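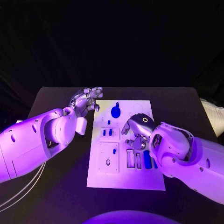 Purple light over a pale board and a dark tabletop.

Arts > Interviews > Backstage

Forty winters of other people's sunsets

Marit Magnusson puts the kettle on before I've got my coat off, and then forgets it, because she has remembered a story about a moon. The moon was for a school musical at the Sodholm, the old hall where she has lit plays, dance concerts and one very long wedding, and it was meant to rise slowly behind a barn. "It came up beautifully," she says, "and then it kept going, right up past the curtain, and you could hear a little boy in the second row say goodbye to it."

She fell into lighting at nineteen, when her mum volunteered her to help Leif Sundqvist, who ran the board at the Sodholm in those days and was, by her account, a lovely man and a dreadful explainer. "He'd say, 'Make it more Tuesday.' And I'd stand there with my hand on the dimmer, thinking, well, what colour is Tuesday? But I worked it out in the end. He meant grey with a bit of kindness in it."

We talk for a good while about purple, which she loves and which she says young designers are far too fond of (she includes herself at twenty-five). Faces look poorly in it and costumes somebody has spent weeks dyeing go to mud. For an empty stage, though, or for those few minutes while people are still finding their seats and rustling their coats, she thinks there's nothing better. "You walk in out of the rain and there's this violet glow, and you drop your voice without being asked."

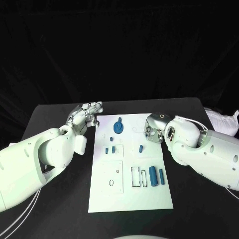
White light, she tells me, is the harder job. Her favourite show is still a production of Backlund, a quiet three-hander about a family selling a farm, directed by Eusebio Goicoechea, who wanted no colour in it at all. "I sulked for a week! Then I started noticing that every lamp we owned was a different white. Some were like milk and some were like the dentist's. We spent the whole of March just swapping them about, and Eusebio brought soup."

There were 3 performances and not many people at any of them, but she still has the cue sheets in a biscuit tin, along with a thank-you card from Pichit Thongsuk, who played the younger brother and now teaches drama up the coast.

She's training Said Amrani to take over from her, a little at a time. He's patient, she says, and he labels things, and he has finally got her to throw out the tape from the bottom drawer. Her last show will be the end-of-year dance concert, with 792 cues if nobody changes their mind, and they always do.

I ask what she'll do with her evenings. She looks out at the back fence, where it's getting on for dusk, and gets up to see about the kettle.

Contact the arts desk | Copyright Jarketti Community Press | Back to top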